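3. Residential schooling and the making of local councils in the Tendinska valley

3.1 Background

The first boarding school in the Tendinska valley opened in 1911 at Vendolmont, on the east bank of the river. Before that date, children were taught within their families and followed the seasonal round between the fish camps on the lower river and the winter trapping grounds to the north. The school register, which survives almost complete, lists 611 children over the life of the institution. Most came from settlements more than a day's travel away by boat, and many did not go home between fall and spring.

Earlier work on the valley has treated the school mainly as a chapter in church history. The building, the staff and the finances are well covered. Much less has been written on what former students did after they left, and in particular on the part they played in setting up the elected councils that now manage land and wildlife in the region. In this section we use the register, the council minutes and a set of recorded interviews to follow that second question.

3.2 Sources

The interviews were made in two communities, Henare and Venach, and number 52 in all. Speakers chose the language of the interview. Most in Henare spoke in their own language and switched to English for dates, job titles and the names of government offices. In Venach the pattern was mixed, and several speakers moved between the two within a single answer. We have kept these switches in the transcripts, as they often mark the point at which a speaker turns from family matters to dealings with officials.

The council minutes are uneven. Those of Henare begin with the first elected council and run without a break. Those of Venach have two gaps, one caused by a flood in the band office and the other unexplained. Where the minutes are missing we rely on letters kept by families, and we say so in the notes.

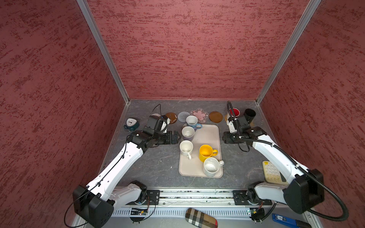 Department of Northern and Indigenous Studies
Figure 3. Tabletop workspace with two arms on a rail.

3.3 From school to council

Of the speakers interviewed in Henare, more than half had a parent or grandparent who attended the Vendolmont school. The first three chiefs elected after the school closed had all been students there, and all three returned to the land for some years before taking office. Speakers gave weight to this return. A chief who had gone from school straight into wage work in town was described by one elder as someone who "could read the letter but could not read the river." The remark was repeated to us in slightly different words by two other speakers, and seems to have been a common saying at the time.

English literacy mattered to the early councils in a practical way. Trapline registration, fuel orders and complaints about the freight schedule all had to be made in writing. The Henare minutes for the first decade are in the same hand almost throughout, and the letters that went out under the chief's name appear to have been drafted by the same person. In Venach the work was shared among several members of one family, who had kept a small store and were used to writing accounts.

Authority in council, however, rested on other grounds. Speakers in both communities named knowledge of trails, skill in sharing out meat, and the ability to listen through a long meeting. The minutes record very few votes. A question was more often left open until the next meeting, and in some cases until people had come back from the spring hunt in March and could be asked.

3.4 The land selection meetings

The two councils met jointly for the first time over the question of land selection. The area under discussion covered the upper Tendinska and the lakes west of Venach, and both communities had cabins there. Government maps showed the lakes as empty country. The councils answered with maps of their own, on which elders had marked more than 1000 named places, among them portages, graves, fishing eddies and berry grounds.

Several speakers remembered these meetings as the first time that people who had been at school together as children sat down again as leaders. Old friendships helped in some cases. In others, there were quarrels that went back to the dormitory, and two speakers asked that these not be set down — a request we have followed. The agreement that came out of the meetings left the western lakes in joint use, with each council naming its own harvest monitors. It has been renewed three times with small changes to the wording on fall moose hunting.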